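The basket by the stairs

22/04/2019

I've been meaning to sort out the bits-and-bobs problem since March, when I emptied the drawer under the telly onto the carpet, looked at it all, and put every last thing back. You know the drawer. Everyone has one, and ours had got to the stage where you had to push down on it with one hand while shutting it with the other.

So the new plan is a basket. Not a lidded box (I have tried lidded boxes, things go in and are never seen again) but something low and open that I can carry from room to room and fill up as I go. I looked at a lovely one from Hassanpour and then looked at the price, and went for a plain rectangular woven thing in a cheerful orangey colour instead.
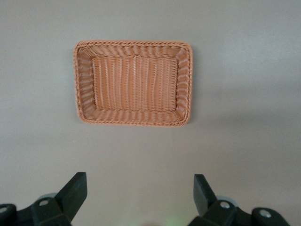 My rule is that it lives at the bottom of the stairs, and anything without a home goes in it until bedtime. Then it all gets put away properly, even if I'm tired, even if there's something good on. I managed 12 nights in a row before I slipped, which for me is practically a world record!

What I like best is the sloping sides. Square corners collect fluff and old raisins, and these are rounded enough that I can get a damp cloth round them in one go. The rim is a sort of twisted rope effect and it's comfy to hold too — my old Skimico tub had an edge that dug into your fingers if you put anything heavier than a sock in it.

The downside is that a basket doesn't tell you what belongs in it. Toys, parcel things, stuff from the pretend café, it all gets chucked in together and I'm the one picking through it at nine o'clock.

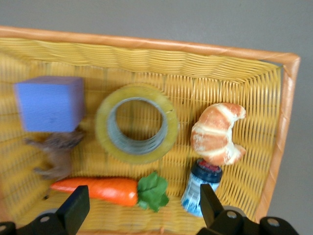
Foam cube, packing tape, toy croissant and a small brown animal having a lie down.

The tape is my fault. It belongs in the hall cupboard with the brown paper and I will keep walking off with it. I've now put a hook up in there, so we'll see. Next job is the shelf above the washing machine, and I'm already dreading it.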